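List: Small Vans and Estates
Subject: Re: Kerow estate, is the 13 month service really needed?
Date: June 16, 2018

On the matter of the service interval, another owner wrote:

> The handbook says 13 months or 3,000 miles if you do mostly short
> trips. Mine does the school run and the tip. Wamville want 755 pounds
> for what they call the Extended Care Visit. Is it worth it, or am I
> paying for the coffee machine?

You are paying for the coffee machine. I've had two Kerows from the Wamville branch and the waiting room has improved a great deal more than the cars have.

Some detail, as I had the same visit done in April. The bill came to 755 pounds before I'd opened my mouth. Of that, 200 was for "vehicle health inspection", meaning a young man walked round it with a tablet and told me my tyres were round. The oil and filter change was fair enough. So was the brake fluid. The pollen filter I'd already changed myself, and they changed it again, and charged me for the pleasure of throwing away a clean one.

The bit I would not skip is the gearbox oil, if yours is the automatic. The handbook is coy about it (page after page on pairing your phone, one line on the gearbox) but mine had started to hesitate pulling out of junctions, as if it wanted to talk the idea over first. With fresh oil in, it now merely sulks on cold mornings. If yours is the manual, ignore this paragraph and feel smug.

As for short trips, the interval does matter. An engine that never gets properly warm is hard on its oil, and the school run is about as hard as it gets. I'd stick to the 3,000 miles for the oil alone and let the rest wait until something looks worn. Take it up the bypass once a week and let it clear its throat. 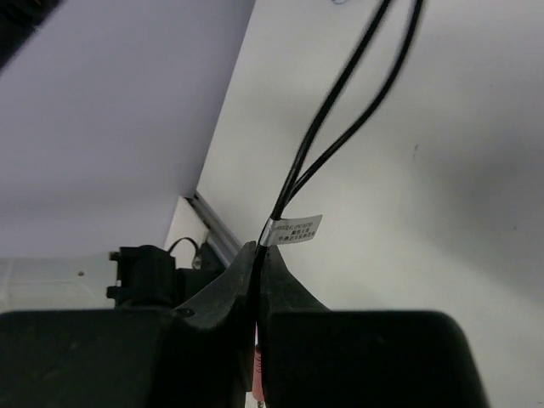
Orholm Motors will do the oil, the filter and the brake fluid for a good deal less, says Chávez, who reckons the stamp in the book counts just the same so long as the invoice lists the right grade of oil. Keep every invoice, Chávez adds, and don't let them write "service" on it and nothing else.

I'd go along with that, with one grumble. Orholm are good at the oily parts and hopeless at the reminder light. Mine came back with the spanner still glowing on the dash, and I drove round under its gaze for weeks. You can reset it yourself: ignition on, engine off, hold the trip button until the display gives in. It takes a few goes. The handbook has the sequence in the wrong order, naturally.

Two other things while I'm here. The rear wiper arm on these seizes if you never use it, so use it, even in the dry if you squirt the washer first. And if the tailgate has begun to drop on your head, the struts are a ten minute job with a small screwdriver and somebody tall to hold the thing up. Wamville quoted me for an hour's labour each side. I asked whether the second side was harder than the first and was offered another coffee.

Does anyone know if the estate takes the same struts as the van? The part numbers differ by one letter and I can't get a straight answer at either counter.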